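Home | Members | Meetings | Guidance | Contact

Tradeck Working Group on Good Practice in Household Manipulation
Minutes of the June meeting, Risthorpe office

Present: Heather Semple (chair), Agnese Pētersons, Gediminas Org, Urmas Petrauskas (minutes)
Apologies: Raimonds Urbonaitė

1. Opening
The chair opened the meeting at 10:05. The minutes of the previous meeting were approved with one correction: in item 4, "operator" should read "supervising operator."

2. Draft guidance on kitchen clearing, section 6
Ms. Pētersons presented the revised text. The section applies to hand-held grippers and to arms that use the same fingers, and covers the removal of packaging, foil, plastic bags and worn cleaning articles from kitchen counters.

The group discussed whether an item may be treated as trash on appearance alone. Mr. Org held that a crumpled wrapper is seldom in dispute, but that a carton with an open end may still hold food, and that a loofah may look finished to one household and serviceable to another. It was agreed that the resident's word is to be obtained before work starts and recorded on the task sheet.
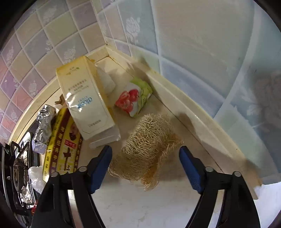

Ms. Pētersons proposed that items within reach of a stove be left until the burners have been confirmed off by a person standing at the stove. Adopted without objection. The words "where practical" were struck from the draft.

On fibrous and netted items, Mr. Petrauskas asked that the text call for a full opening of the fingers before approach and a slow close. Loose strands can be drawn into the linkage, and the Dustent trial notes mention this twice. The chair asked that the wording stay general enough to cover grippers of other makes. Agreed.

Fresh food lying among packaging is to be moved aside by hand before clearing begins -- the group did not consider this a task for the gripper under the present edition.

3. Draft guidance on disposal, section 7
The existing text requires a release height of no more than 50 mm above the rim of the bin. Mr. Org reported that members found this hard to keep once a bin is partly full of boxes. After discussion the figure was kept for rigid items and removed for foil, film and paper.

The group then took up the position of the operator. The draft asks for closed footwear and for cables to be kept clear of the feet and of the fingers.

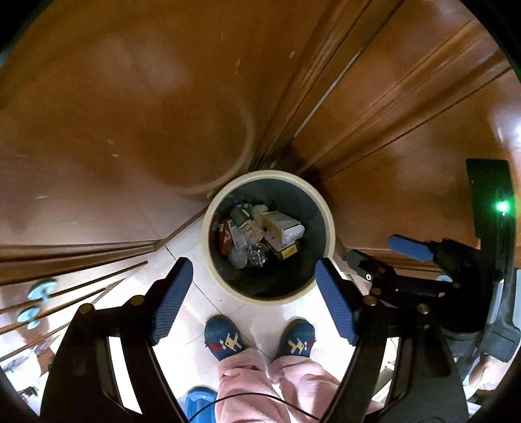

Mr. Petrauskas noted that the Pärn site had asked for slippers to be allowed in private homes where outdoor shoes are not worn. The chair was willing to accept slippers with a closed toe and a firm sole. Ms. Pētersons preferred to wait for written comments. The matter was left open.

It was agreed that where two grippers are in use, only one may be over the bin at a time.

4. Comments received
Members had sent in 17 comments on sections 6 and 7. All but two were dealt with under the items above. The remaining two concern the training of new operators and were passed to Mr. Urbonaitė.

5. Actions
Ms. Pētersons: circulate clean text of section 6.
Mr. Org: redraft the release height clause.
Mr. Petrauskas: write to Pärn regarding footwear.

6. Close
The meeting closed at 11:50. The next meeting will be held at Risthorpe, at the same hour.

Related items
Guidance on kitchen clearing, section 6 (draft)
Task sheet template for private homes
Minutes of the previous meeting

Copyright Tradeck | Contact the office | Back to top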